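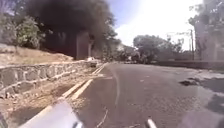 We get a lot of letters asking whether machines can take over the dull jobs yet, so we've gathered the usual questions in one place. Do write in if yours is missing!

## Can a robot do my household chores?

Some of them, on a good day. Ours at Jimard will carry a basket from one room to another quite happily, and it folded 70 tea towels in May without much fuss (fitted sheets are another matter, and we'd rather not talk about those). It is slow, though – a towel takes it 13 times as long as it takes me.

## What about errands outdoors?

This is the one people ask most, usually with the shopping or a parcel in mind. A road is a harder place than a kitchen. There may be a worn surface, a dark patch that could be a hole or could just be shade, grit along the verge, and low sun making the far side hazy. You and I sort all that out without thinking, but a machine has to decide what each thing is before it rolls on. Our Windari trials cover 131 short errands so far, and we still send a person along on every one.

## Is it any better on the shop floor?

Rather better, yes. Floors are flat, the light stays put, and boxes tend to be the same size as yesterday. The Holmgren workshop has its machine moving stock between the shelves and the packing bench, and it shifted almost 2,044 boxes before anyone needed to change a wheel. It can't yet pick one loose screw out of a tray.

## Will it need looking after?

I'm afraid so. Wheels want wiping, batteries want charging, and somebody has to move the shoes out of the hallway first.

## Should I wait before buying one?

If you're hoping for a whole house done while you're at work, I would wait. If you have one dull, repeated job on a level floor, come and try ours at the Zomska showroom, and bring your own laundry if you like.

Page last updated 10 July 2024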